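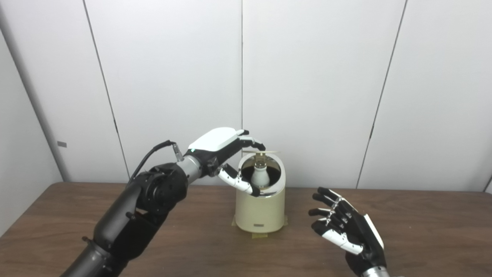
El cubo pequeño de la mesa

¡Hola otra vez! En la entrada de abril os prometí que enseñaría el cubito de sobremesa, y como ya me lo han pedido tres personas por correo (hola, Märta), lo cuelgo por fin en la galería. Llevaba meses buscando uno para la mesa de trabajo, porque entre recortes de papel, virutas de lápiz y envoltorios de caramelo aquello parecía un gallinero. Probé con un tarro, con una caja de galletas, con una bolsa colgada de un gancho - todo horrible. Y luego vi este en color crema y me lo traje sin pensarlo mucho, la verdad.

Lo que más me gusta es que es un cilindro sin más, y que el tono claro queda precioso encima de la madera marrón. Con la pared blanca detrás casi parece un bote de cocina de los de antes, de los que tenía mi abuela para la harina. ¡A mí eso me encanta! 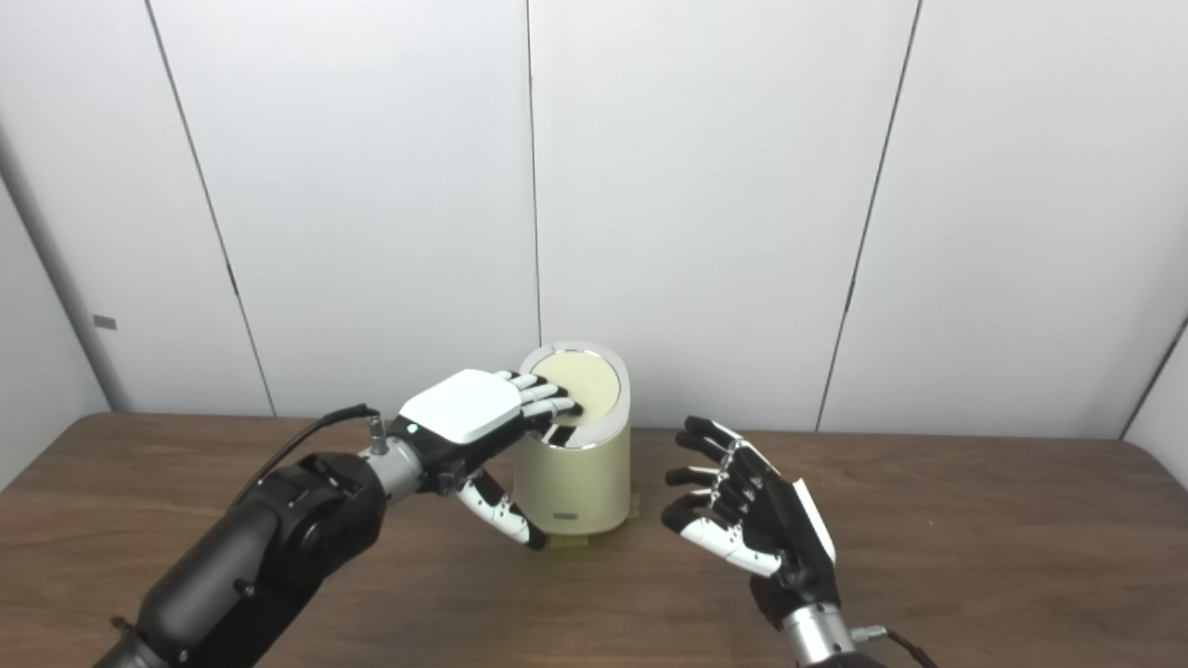

Tyra Brekke

Con la tapa puesta. Tira un poco a amarillo pálido, más que el cuerpo, y lleva un aro plateado muy fino por todo el borde. Abajo, en la parte de delante, tiene una plaquita pequeña que al principio pensé en quitar y que ahora me hace gracia (Helge dice que le da aire de electrodoméstico caro, ja, ja).

De limpieza, poca historia: un paño húmedo y listo. Yo lo vacío cada dos o tres días, aunque en semanas de mucho recortar hay que hacerlo antes. Si sois de los que comen mandarinas en la mesa, vaciadlo por la noche, hacedme caso. 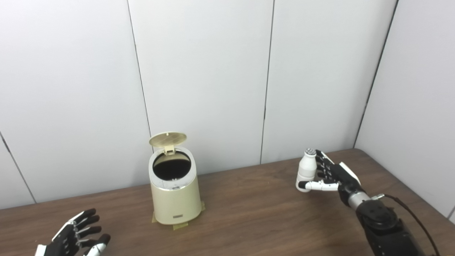 Abierto, con la tapa levantada hacia atrás y el interior oscuro.

Las tiras de cinta de carrocero de la base son lo menos fotogénico del mundo, pero un cubo tan pequeño se vuelca con nada y a mí me gusta tenerlo fijo en su sitio. Para la próxima galería me toca la estantería de Lindholm, que todavía está a medio ordenar, y los 7 botes de pinceles que me regaló Joar. Si tenéis un cubito parecido en casa, contadme en los comentarios dónde lo habéis puesto, ¡que siempre os copio ideas!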